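Support Ticket: Work Cell Practice, Dual-Arm Station
Site: Latberg Annex, Harstead Automation Services
Category: Cable routing / table discipline / end-of-arm safety
Priority: 2
Status: Closed with actions

Summary of request
The Latberg site requested a ruling on whether the dual-arm station may continue handover work on the lock box task under the current cell rules. The requester cited repeated protective stops on the right arm and asked if the joint torque threshold could be raised. The station views attached to the request follow.

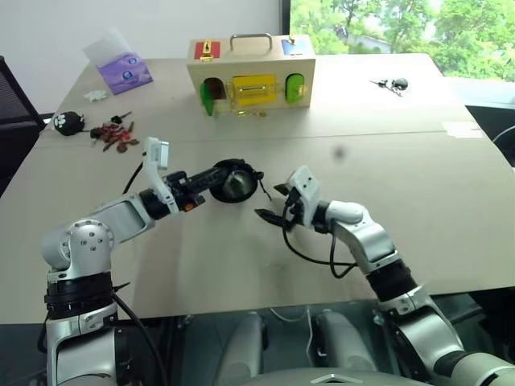
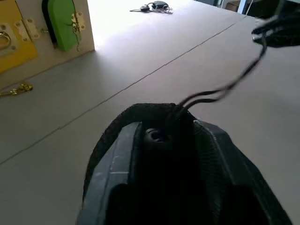 Cable and tabletop at the lock box station.

Initial response (Thursday, 9:40 a.m.)
The request to raise the threshold is declined. Thresholds are set at commissioning and may be changed only through the Plorbridge change process. Support asked the site to confirm software version, payload setting and the date of the last cable inspection. The site was also asked to export the stop log for the previous 16 shifts.

Site reply (11:15 a.m.)
Payload setting confirmed correct for both arms. No cable inspection has been recorded since the station was moved. The stop log shows 62 protective stops, nearly all on the right arm and nearly all during wrist rotation past the midpoint of travel.

Analysis
The pattern in the log is consistent with cable drag. A gripper cable with too much free length can catch on the arm or on an item on the table, and the controller reads the added load as contact. The stop is then a correct response. Raising the threshold would hide the condition and reduce the protection given to the operator.

Support reviewed the station against the Harstead Cell Practice Rules and recorded the following.

Rule 3, Cable management. Gripper cables must follow the arm, with only as much slack as full wrist travel requires. Loops hang from the right gripper and along the side of the arm. Finding: does not comply.

Rule 5, Work surface. Only task items and approved props may be on the table while the arms are enabled. The tissue box and the crumpled paper are not on the task list. Keys may stay if the task sheet names them - the site is to confirm this in writing. Finding: partly complies.

Rule 8, Handover between arms. The receiving gripper must be open before it enters the handover zone, and the holding gripper must not release until a grip signal is received. The log contains no early release. Finding: complies.

Rule 11, Coverings and padding. Any fabric on a gripper must be checked for loose fibers at the start of each shift and replaced when the edge frays. The covering has a slightly frayed edge. Finding: replace.

Actions required of the site
1. Disable both arms and apply the station lockout before touching any cable.
2. Reroute the right gripper cable and secure it at each point listed in the Obeidat fitting guide. Do not use tape as a permanent fixing.
3. Move the wrist by hand through full travel and check that the cable neither pulls tight nor crosses the fingers.
4. Clear all items that are not on the task sheet.
5. Replace the fabric covering and enter the change in the station record.
6. Run the task at reduced speed for 2 full shifts and return the stop log.

Site update (following shift)
Actions 1 through 5 reported complete. Keys confirmed as approved props on the task sheet. During action 3 the site noted that the cable still touched the forearm at one end of travel - one further fixing point was added and the check was repeated without contact.

Closing note
Log received for the reduced-speed period: 3 protective stops, all traced to a lock box that had shifted from its marked position. The site may return to normal speed. Cable inspection is to be entered in the October maintenance list and repeated whenever the station is moved. The threshold remains at its commissioned value.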